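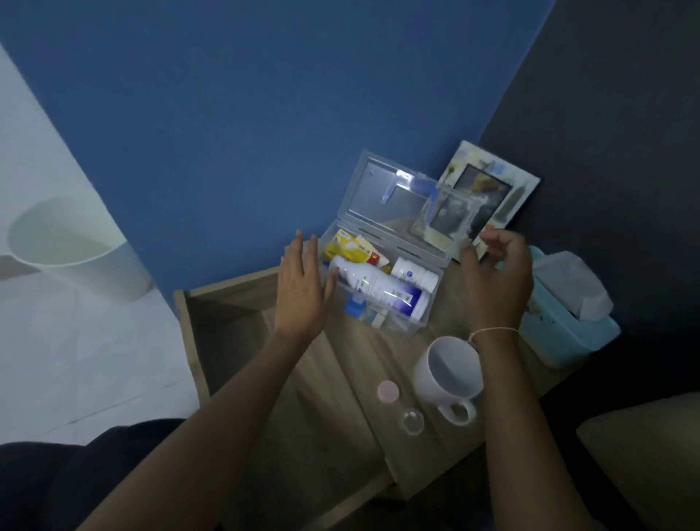 Photo: Selina Wyss / Trakcombe

Frequently asked questions about our kitchen knives, sharpening and postage

We get a lot of letters and emails at Trakcombe, and we do enjoy them, but the same handful of questions comes up so often that Selina finally sat down with a pot of tea and typed out the answers. Have a read through before you write to us. If yours isn't covered, write anyway.

Choosing a knife

I cook most nights but I only want to buy one knife. Which should it be?

The Halvorsen cook's knife, in the middle size. We do sell longer ones and they are lovely things, but most home benches aren't that big and most home chopping boards are smaller still, and a long blade hanging off the end of a board is no fun for anyone. The middle size will get you through a pumpkin if you're patient with it, and it's still nimble enough for garlic and herbs. If you've got very small hands, or you've always found cook's knives a bit unwieldy, have a look at the Fakska vegetable knife. It has a flat edge and a squared-off nose, and a good many of our customers who bought it as a second knife tell us they now reach for it first.

What is the difference between the Halvorsen and the Fakska, apart from the shape?

Mostly the steel. The Halvorsen is a softer stainless steel, so it loses its keenness sooner but comes back with a few strokes on a honing rod, and it forgives you for the odd bit of rough treatment. The Fakska is harder and thinner behind the edge. It stays sharp a good deal longer, it goes through a tomato beautifully, and it will chip if you twist it in a bone or try to lever apart frozen sausages. (We've had that one back for repair more than once. The sausages, we mean.)

The handles differ too. Halvorsen handles are moulded and a little grippy, Fakska handles are oiled beech and want a wipe of food-safe oil when they start to look grey.

Do you make left-handed knives?

Both cook's knives and the Fakska are ground evenly on each side, so they suit either hand. The bread knife is the exception. Its serrations are cut on one side only, and a left-handed person using the standard version will find the loaf leaning away from them. We keep a proper left-handed bread knife in the range, listed under its own heading, and it costs the same as the other.

Is the Zelisel peeler really worth the extra money?

We think so, but we would say that. It has a swivelling blade you can take out and replace, where most peelers go in the bin once they're blunt. Spare blades come in packets of two. If you only peel a few carrots a week then a cheaper one from the supermarket will do you perfectly well, and we'd sooner you put the money towards a decent board.

Looking after them

Can they go in the dishwasher?

Please don't! We know the packaging on a lot of knives says you can, and the blade itself probably won't rust in there, but it gets knocked about against the plates and the detergent is hard on the edge. Beech handles will crack, sooner or later. Warm water, a soft sponge, a tea towel, and straight back where it lives - it takes less time than finding a spot in the cutlery basket.

What sort of chopping board should I use?

Wood or a soft plastic. End-grain timber is kindest of all if you can stretch to it. Glass, marble and granite will dull an edge in an evening, however handsome they look with a bit of cheese on them. Bamboo is in between, a touch harder than we'd choose but fine for the Halvorsen.

How often do I need to sharpen?

Honing and sharpening get mixed up all the time, so it's worth pulling them apart. Honing is the quick one: you run the blade along a rod to straighten an edge that has rolled over slightly. Do that once a week or so with a Halvorsen, less with a Fakska, and use a ceramic rod on the Fakska as it is too hard for a ribbed steel. Sharpening takes metal off, and once or twice a year is plenty for most households. The test we like is a ripe tomato. If the blade skates over the skin after honing, it's ready for a stone.

I've never used a whetstone. Is it hard to learn?

It's slow more than hard. Start on a knife you don't care much about, soak the stone if its leaflet tells you to, and try to hold the same angle all the way along. Alvar Lunde, who does all of our bench work, reckons people press too firmly and give up too soon, and after watching him teach a few beginners we agree with him. If you'd like to leave it to somebody else, send them to us.

How should I store them?

A magnetic rack, a block or a drawer insert will all do. Anything that stops the edges rubbing together. If you use a magnetic rack, put the spine on first and roll the blade down, and do the reverse when you take it off. For camping or the caravan we sell slip-on edge guards, which also make sense if there are little ones about and only a drawer to put things in.

The sharpening service

How does it work?

Order the service through the site and we'll email you a slip with a reference on it. Wrap each blade in a few layers of newspaper and tape it well, then wrap that in cardboard, with the tip folded over, and pop the slip inside the box. Use a stout box, please, and not a padded bag. Allow 11 working days from when it reaches us. August is always slow, as Alvar takes his holidays then, so if you need your knives for a big family do in early spring, try to get them to us in July.

Will you sharpen knives that aren't yours?

Gladly, as long as they're kitchen knives. We can do most plain-edged blades and many serrated ones. We don't take scissors with a plastic pivot or anything ceramic, and we can't do electric carving knife blades. Old carbon steel ones are very welcome. Alvar is fond of them.

My knife has a chip in it. Can it be saved?

Very often, yes. A small chip can be ground out and you'd hardly know, though the blade will be a whisker narrower. With a deep one we'll email you a photo and a price before we start, and if you decide against it we'll post the knife back for the cost of the postage only. A broken tip can nearly always be reshaped.

Orders and postage

What does postage cost?

Orders over $44 go free by ordinary parcel post. Under that, the cost is worked out at the checkout from your postcode. Express is available on everything in stock except the large wooden blocks.

Do I need to be home to sign?

Yes, an adult needs to be there for any order with a blade in it. If you're out, the parcel goes to your local post office and they'll leave a card. Peelers, boards and honing rods can be left somewhere safe if you tick that option.

Can I return a knife if I don't get along with it?

If it hasn't been used, certainly, and in its original sleeve. Drop us a line first so we know to expect it. If there's a fault in the blade or the handle, it doesn't matter how much you've used it - send us a photo and we'll sort you out with a repair or a replacement.

Can you engrave a name on the blade?

We can, on either cook's knife and on the Fakska, in one plain typeface. Engraved knives can't be returned unless they're faulty, so check your spelling, and then perhaps ask someone else to check it as well. Add two working days to the usual dispatch time.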